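Almont long table by Plakmont: review after three months in a shared office

Category: Office furniture
Reviewed by: Raelene Grimshaw
Bought or supplied: bought, at full price

We replaced our old office table in April. The old one was two desks pushed together, with a gap down the middle that swallowed pens, and one half was slightly higher than the other. Anyone writing across the join got a step in their handwriting. We put up with it for years.

The Almont is a single long table in a light wood finish. Plakmont sell it as a meeting table. We use it for meetings perhaps twice a week and for everything else the rest of the time, so this review is mostly about everything else. If you want a table for a boardroom that gets wiped down and left bare, some of what follows won't matter to you.

Delivery and putting it together

It came from the Didonport warehouse in 2 boxes, one with the top and one with the legs, rails and fixings. The heavier box was marked 63 kg and they aren't joking. The driver will take it to the door of the building and no further unless you pay for the room delivery, and the option for that is on the last page of the order form, under the gift message. We missed it. Four of us carried the top up on its side and had to lift it over the handrail at the turn of the stairs.

Assembly took most of a Monday afternoon. The instructions are drawings only. They're clear until step nine, where the two long rails look the same on paper and aren't the same in the box. One has an extra hole near the end, which goes towards the middle leg. We fitted ours the wrong way round, got as far as step twelve and had to undo it. There's a small letter stamped on the inside face of each rail, and if the drawings mentioned it we'd have saved an hour.

All the bolts were there, with a couple to spare. The hex key supplied is soft and began to round off, so use your own. The feet screw in and out by a small amount for uneven floors. Ours needed one foot let down nearly all the way and it hasn't crept back since.

The surface

This is what most people ask about. The top is smooth with a slight grain to it, and you can write on a single sheet of paper without the pen going through. I write a lot by hand and I noticed this on the first day. It's not shiny, so the ceiling lights don't glare back off it, and the pale colour makes the room feel bigger than the dark desks did.

It marks less than I expected. Biro comes off with a damp cloth. Tea comes off if you get to it the same day. A ring from a hot mug, left overnight by me, is still faintly there near one end if you bend down and look along the surface. After that I bought a pack of round red coasters. They weren't Plakmont's, just cheap ones, and they do the job. The steel cup I drink from gets hotter on the outside than a mug does, so if you have one of those, take the coaster advice seriously.

There are two scratches so far. One was made on the first day by a belt buckle, and the other came from a box dragged across instead of lifted. Both are shallow. Plakmont do a repair stick in a matching shade. I haven't tried it.

Room for things

I should say something about how we keep the room, as it affects what I think of the table. It's an office, but it's also where parcels end up, where the leaflets get sorted and where people leave a suitcase for the day if they're going straight to the station. The trophies have a shelf of their own at the back. Everything else tends to drift on to the table.

On an ordinary day there are booklets and papers over the middle, a gift box or two waiting for someone to collect, the little pot of artificial flowers, a drink, and still enough clear wood at the near end to work on. With the old desks that same amount of stuff would have meant moving it to a chair before you could open a notebook.
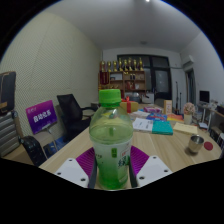 Marta Sirko would have gone for the narrower version, and says that a table this deep only encourages people to leave things in the middle, where you can't reach them from either side without leaning. She has a point about the reach. To get at something in the centre I have to stand up. But the narrow one is the same length and only a little cheaper, and two people can't sit opposite each other with papers spread out without their papers meeting. We tried it at the showroom with a newspaper each.

The depth is most useful when we're putting packs together. Last month we did more than 500 of them, each with a printed sheet, a booklet and an envelope. We ran the piles down the length of the table and walked along both sides. The top didn't bow under the stacks, and there was no wobble when people leaned on the corners. Bezawit Seyoum stood at the end closing envelopes and said it was the first year she hadn't had to chase a sliding pile.

One complaint here. The edges are square and quite sharp. If you rest your forearms on the edge for a long spell of typing you'll have a line across them afterwards. A slightly rounded edge would fix it. Plakmont offer one on their dearer Fikre table, which otherwise seems to be much the same thing with a different leg.

Chairs and legs

Our mesh office chairs go in far enough to be out of the way. The arms just clear the underside at their lowest setting. If you have chairs with fixed arms, measure them first, and measure to the bottom of the rail, not to the underside of the top. The height given on the website is to the top surface and is no help at all for this.

The middle leg is in the way of whoever sits at the centre of the long side. It's set back a bit, but not enough if you like to stretch your legs out. In meetings that seat is always the last one taken.

Cables

There's an optional tray that fixes under the top. We bought it and I wouldn't bother again. It's made of thin metal and rattles when you close a drawer nearby, and an extension lead with a chunky plug won't sit in it. We took it off after a fortnight. The holes for it are pre-drilled, so it's easy to add later if you change your mind.

There's no hole in the top for cables. I was glad of that, as I've never seen one that didn't fill with crumbs. Others may want one. Henok Alemayehu does, and has asked me to put it in the review.

Keeping it clean

A damp cloth and a dry one after it. The leaflet says no spray polish, and we've kept to that. Dust shows less on the pale wood colour than it did on the black desks, but coffee shows more. Sticky tape left on for a day lifts off without taking anything with it. Tape left on for a week leaves a gummy strip that needs warm water and some patience.

What you can't clean your way out of is clutter. I clear the whole table at the end of the month and it looks like the brochure until lunchtime the next day. By the middle of the month you find booklets lying on other booklets, a note on a yellow sheet that everyone has read and no one has thrown away, and the flowers pushed back to make room for whatever came in last.

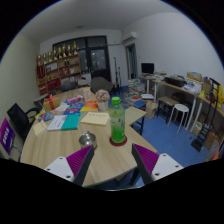

I did wonder whether to buy a set of trays to go along the back and decided against it. They'd take up a strip of the depth we paid for, and I know they'd be full in a week. What has helped a little is a rule that anything in a box with a ribbon on it goes to the far end. Asnakech Tefera suggested it and more or less everyone keeps to it. Loose paper is harder.

After-sales

I emailed Plakmont twice. The first time was about the rails in step nine, and they answered the next morning with a photo of the right way round, by which time we'd worked it out. The second was to ask if the top could be turned over, should one side get too worn. It can't, as the fixing holes are only on the underside and the underside isn't finished. The reply was polite and came quickly.

The guarantee covers the frame for longer than the top. Keep the card that comes taped inside the smaller box. We nearly threw ours out with the packaging.

Good points

Good to write on
Very steady, even with heavy piles at one end
Deep enough for two people to work opposite each other
Adjustable feet that stay where you put them

Less good

Very heavy, and delivery stops at the street door
Sharp edge along the long sides
Instructions unclear at step nine
Middle leg spoils one seat
Cable tray not worth the money

Score: 4 out of 5. I took the mark off for the edge. If you can try the Fikre and the Almont side by side, sit at each of them for ten minutes with your sleeves rolled up before you decide.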